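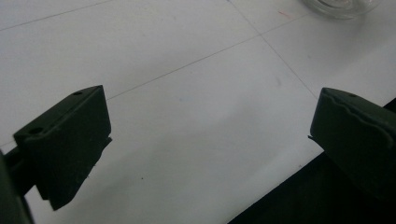

Sister Towns and Citizen Exchanges: Your Questions Answered

Welcome, and thank you for taking the time to read this! We get a lot of letters from towns that want to set up a partnership with a town in another country, and plenty from residents who've been asked to host a visitor and aren't sure what they're getting into. The answers were put together by Dagný Arnardóttir and Bình Vũ at the Flaltbridge Office for Town Partnerships. They were last updated on 27th May.

What is a town partnership, exactly?

It's a written agreement between two local governments to stay in regular touch and do a few things together. It isn't a treaty, and it doesn't bind either country's national government to anything. Most of ours began with something small, like a choir trip or a letter between two librarians, and the paperwork came along years afterward.

Does our town have to be a certain size?

No! We have partners of all sizes. The smallest place we've worked with, Sovo, has around 4000 residents, and they've kept up one of the liveliest programs we know of (they write to us more often than some of the big cities do). What you need is a handful of people on each side who answer their mail.

Who signs the agreement?

Usually the mayor or the head of the council, after a vote. Please hold the vote before you announce anything. We've had one case where the visiting delegation was already on the plane when the council sent the text back for changes, and although everyone was very gracious about it, the signing dinner was a bit quiet.

Do we need permission from the foreign ministry?

That depends on where you live. In some countries a local council can sign whatever it likes within its own powers, and in others it has to send a copy to the ministry or wait for a reply. Ask early, and ask in writing. If your partner's rules are stricter than yours, go by theirs and be patient with the delay, which is almost never your partner's fault.

What if our two national governments aren't getting along?

We get this one a lot, and we wish we had a simple answer for you. Some partnerships carry on right through a bad patch and some go quiet for a while. Our own exchange with Tasine was paused for two summers and then picked up again with a school art show, sent by post. Our advice is to talk to your partner privately before you put out any public statement, because a sentence that sounds mild at home can cause real trouble for the people receiving it. And if you do decide to pause, say so kindly and leave a name and address they can write to later.

Can we raise political concerns with our partner?

Yes, you can, and many towns do. It tends to go better once people know each other, and better in person than by letter. Please don't spring it on a youth group or a host family over breakfast, though.

How many people can come on a delegation?

Our host families can take up to 16 visitors at a time. Larger groups are welcome but will need to book rooms, and the Teixeira guesthouse behind the station keeps a few back for us in June if we let them know early enough.

What does it cost to take part?

Residents pay their own travel. There's a grant of 200 dollars per person for students and for anyone who would otherwise have to stay home, and the form is short, I promise. You don't have to explain your finances at length, just tick the box and sign.

I don't speak the language. Can I still host?

Of course you can. Bình hosted for the first time with a pocket dictionary and a great deal of pointing, and he and that family still trade recipes. We'll try to match you with someone who shares a language with at least one person in your house, but it doesn't always work out, and people manage.

What should we give as an official gift?

Something light! Your guests have to carry it home. Books with lots of photographs, local honey (check the customs rules first) and prints by a local artist have all gone over well. Please, no more glass.

How do I get in touch?

Come by Room 203 in the town hall annex any weekday morning, or drop a note in the box downstairs with your name and phone number. Dagný reads everything, though she may take a week or so to call you back when a delegation is in town.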